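Undura, extended cut or theatrical?

annikap
Finally sat down with the long version of Undura last night and I'm kind of a mess about it. I saw the theatrical cut in December and liked it fine, but the extra 21 minutes give Vlasta Dervishi's character an entire marriage! In the short one she just shows up at the ferry, angry, and you have to guess. Is there anybody who still prefers the theatrical?

bimow_fan
Me, hi. The marriage stuff is well acted but it kills the middle. Once they're on the boat I want to stay on the boat. Also the song plays three times now. Three!

trini_c
Have to disagree with bimow_fan. The second time you hear the song it's on the kitchen radio and she turns it off, and that's the whole reason the ending works for me. Radonjić shot that kitchen in one take and I could watch it all day.

bimow_fan
Fair, the kitchen is great. I'd keep the kitchen and lose the lawyer.

mercyu
Does the disc have both cuts? The Lernon store page only lists one running time and I'm not paying twice.

annikap
Both, yeah, on separate discs. There's a 12 page booklet too, mostly stills and a short interview with the editor. He says the first assembly ran over 200 minutes (yikes) and that he fought to keep the lawyer, so sorry bimow_fan.

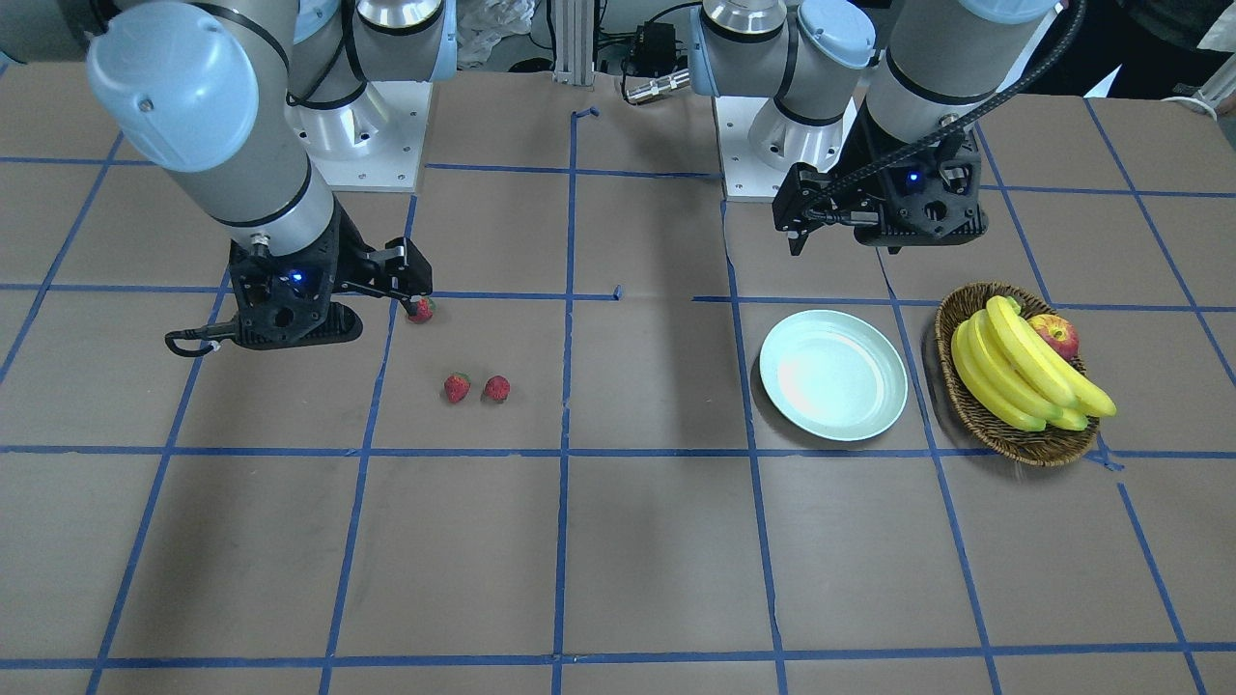 Anyway, the thing I keep going back to is the sound. On the long cut they dropped the score under the storm and it's just wind and that one loose door. I had to turn it down so I wouldn't wake the house up.

trini_c
Oh, I noticed that too. I thought my speakers had quit.

mercyu
OK, ordered. If the lawyer is as bad as all that I'm coming back here to complain.

bimow_fan
He's worse. Watch the theatrical first.

annikap
Don't listen to him, go long first! And then try Kadrić if you can find it, same director, much smaller movie, and the dad in it is the ferry captain from this one.

mercyu
Long first then. Starting it at 8 tonight, no spoilers about the captain please.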